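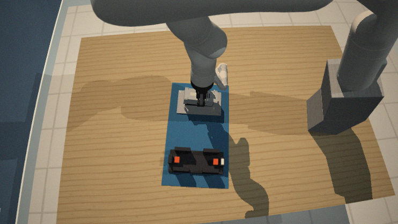

Blue mat, grey tray, wooden top. Render.

Thread on drawing wood grain, as I have now redone the tabletops for the Brernley kitchen set and would like to write the settings down somewhere before I lose them again.

1/ Grain direction first. On a rectangular top the grain nearly always follows the long side. If your texture runs across the short side, people will say the table looks wrong and won't be able to tell you why. Rotate the map, don't stretch it.

2/ Scale. Most free wood textures are scanned from a board 200 mm wide, then applied to a top of a metre or more. The bands come out as broad as a hand. Measure a real board. Ring spacing on the Vorham oak I use as reference is about 3 mm at the edge and wider in the middle.

3/ Repeats. A tiled map shows itself at a low viewing angle long before it does from overhead. Check from both. I offset every second board by a third of its length and mirror none of them - mirrored grain gives you faces.

4/ Colour. Keep the light and dark bands close together. Raw scans have far too much contrast because the scanner lamp is hard. I pull the dark bands up until the top reads as one colour at arm's length from the monitor.

5/ Gloss. Latewood is denser and takes oil differently, so a single roughness value over the whole surface looks like printed paper. Drive roughness from the grain map at low strength. Mine is set so low that I have to switch it off to see what it does.

6/ End grain. If the top has a visible thickness, the short edges need their own map. Wrapping the face texture over the edge is the commonest fault in the Lu furniture pack, which is otherwise decent.

7/ Shadows. Test with something that casts one across the grain. Bands that looked fine in full light can go muddy in shade, mostly from the contrast problem in 4.

8/ File sizes. In Ultent I save the colour map at full size and the roughness at half. At 100 per cent zoom I can't find a difference.

Still to do: knots. Mine look like thumbprints at every scale I have tried. If you have a method that doesn't involve painting each one by hand, replies are open.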